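3.2 Tableware and surfaces

Household items were grouped by where they are used. The dining group holds 37 items – bowls, cups and plates – and was set out on folding tables with a marble-pattern top. Ezeani's layout rule was followed: few items per table, placed near the front, with open surface left behind them. Reflective and translucent items were kept in the group, as both are common in homes.

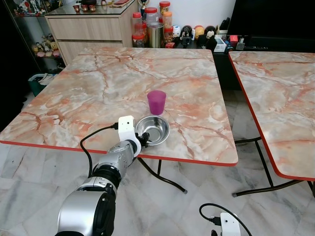
Figure 4. Steel bowl and translucent purple cup on a folding table.

Layouts were changed on each of the 300 trials, and the tabletop was wiped between trials.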